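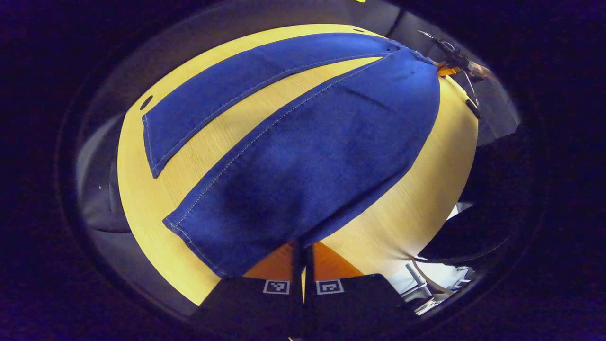

Dandgate is losing its last repair shop and the council wants us excited about a new retail quarter. Well I'm not. 71 pounds for trousers at Skona, gone at the knee by August. And where do you take them then? Nowhere. The bin.

We used to mend things in this town. Kettles, boots, prams. Two streets behind the market did nothing else. Now it's vape shops and a shuttered bank. Rent on the Jurkier arcade went up 600 a month and that was that, out they went.

People say mending doesn't pay. Maybe. Doesn't pay if you charge a bench and a sewing machine the same rates as a phone chain, no. So dont. The council found 4000 for banners last year. Banners! That would of covered a small unit for months. 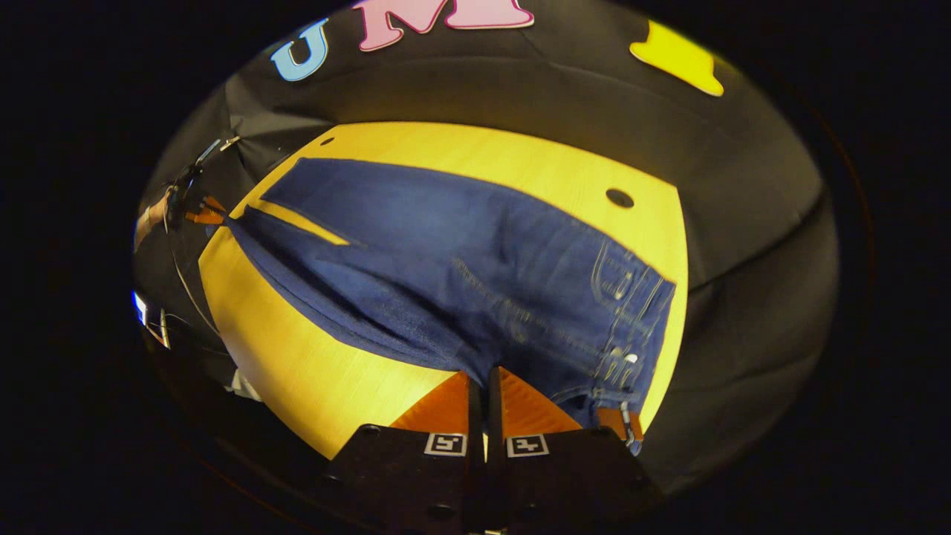 Jeans, folded. Plenty of us have a pair waiting on a repair.

Altıntaş on the corner still does hems if you ask, but he's dry cleaning mainly and he shuts early. One counter for a whole town. Come on.

What I want is dull. Cheap rent for anyone who fixes stuff. A sign. Somewhere to park for ten minutes. Put it to the meeting, takes one councillor with a bit of nerve. I'll be at the back, in the mended coat.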